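Zuren (simulation benchmark)

Zuren is a simulated tabletop manipulation benchmark used to evaluate control policies for single-arm robots. It consists of rendered household rooms, a library of everyday objects, and a set of short pick-and-place tasks given to the policy as written instructions. It was developed alongside Zastent, a training method for visuomotor policies, and the two are often cited together, although Zuren can be run with any policy that accepts camera images and returns joint or gripper commands.

Background

Early tabletop simulators placed a few plain blocks on an empty surface. Policies trained in them tended to do well on the blocks and poorly elsewhere, and part of the loss came from the background alone. Zuren was built to measure that loss. Each room has full furnishings, wall decoration and textured surfaces, and each work surface carries objects that have no part in the task. The benchmark calls these distractors.

Design

The simulated robot is a Franka Emika arm with a two-finger gripper. It is mounted at a fixed point beside the work surface. Two kinds of view are supplied to the policy: an external view of the arm and its surroundings, and a wrist view that moves with the gripper. The kitchen set uses a marble counter and mixes food, tableware, stationery and natural objects such as pine cones. 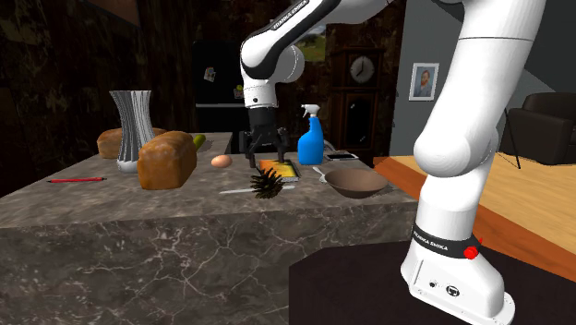
Object poses are drawn at random at the start of every episode, subject to a check that nothing interpenetrates and that the target is within reach. Distractors may overlap the target from the point of view of the external camera. The generator does not reject such layouts, and they are scored like any other. Lighting direction is also varied. Shadow maps are kept at a low resolution to save rendering time, which gives cast shadows a stepped outline. The authors treated this as acceptable noise, but later users have noted that it widens the gap to real camera images.

The object library is divided by collision model. Boxes, books and bottles use simple convex shapes. Bowls, vases and other hollow items are decomposed into several convex parts, so that an object can be placed inside them. Pine cones are the most expensive class — their scales produce many small contact points, and a coarse model lets the fingers close on empty space beside the visible surface.

Scoring

An episode ends when the task condition is met or when the time limit of 59 seconds is reached. For placement tasks, the object must be inside the container and clear of both fingers. Partial credit is not given. A separate log records contacts with distractors, but these do not affect the main score.

The reference evaluation covers 2,665 episodes. Zastent was reported to fail most often at the release stage, where the object was already over the container but the fingers opened too early or pressed it against the wall. Nambiar, a baseline that receives only the external view, failed mainly at the approach. Its errors grew when the forearm hid the target.
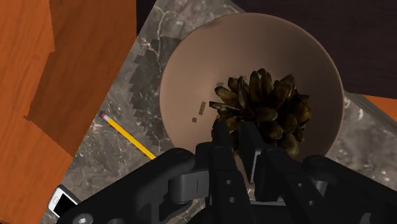
Why is a wrist view needed for placing objects in a bowl?
The external view often loses sight of the inside of the bowl once the arm is above it. A view that travels with the gripper keeps the fingertips and the rim in sight during release, so the policy can correct small sideways errors.

Limitations

Rigid bodies only are supported. Bread, eggs and vegetables keep their shape under any grip force, and a policy that squeezes too hard is not penalized. Friction values are set per object class and have not been matched to measured samples. Mirror-like and transparent materials are rendered without full ray tracing.

Related work

Gevusau, a derived set, reuses the Zuren rooms but replaces the written instructions with goal images. It adds drawers and hinged doors, and drops the time limit. Scores from the two sets are not comparable.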